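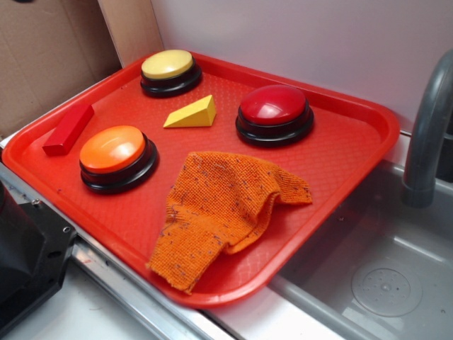 ## The Rullarell Drying Mat, large

It's a mat. You put wet dishes on it and the water goes into the mat instead of down the front of the cabinet and into your sock. We have been selling it since the shop was on Olszewski Street, and it remains the least exciting thing we stock and the one people phone up to ask about.

The large is 30 inches long, cotton on both faces with a thick felted middle. It comes in Oatmeal, Slate and a green that Patricio Bustos picked, and which he still calls sage. It is pea soup. It sells fine.

**What it holds**

A full dinner for six, pots included, if you stack like an adult. Wine glasses stand up on it without wobbling, though the very thin ones prefer a bit of room. Cast iron is welcome but will leave a rust ring if you forget it overnight, and the ring is yours forever. We have one in the shop kitchen shaped a lot like Ohio.

**Washing**

Warm wash, no fabric softener. Softener coats the cotton and then you own a mat that repels water, and we get an email. Tumble dry low or hang it over a door. It shrinks a little the first time – we cut it long to allow for that, so please don't measure it out of the bag and write to us about the extra inch.

**Sizes and prices**

| Size | Price |
|---|---|
| Small (fits beside a single sink) | $18 |
| Large | $25 |
| Kidard runner, made to order | $74 |

The Kidard runner is for people with one of those very long counters. Trinidad Toledo sews them herself on the big machine and will not be hurried. Allow three weeks, or four if she has a cold.

**Will it fit my counter?**

Measure the flat part, from the edge of the sink to whatever stops you, usually a toaster. If the number is under 30 inches, get the small or move the toaster. A mat hanging over into the sink will wick water the wrong way and drip on the floor all evening.

**Does it replace a dish rack?**

For some people. If you have four teenagers, keep the rack and put the mat under it.

**Returns**

Unwashed, within the month, no form to fill in. Washed mats we can't take back, even very clean ones. Orders placed before noon on Wednesday go out with that week's van to the Plellinberg depot; anything later waits for the next one.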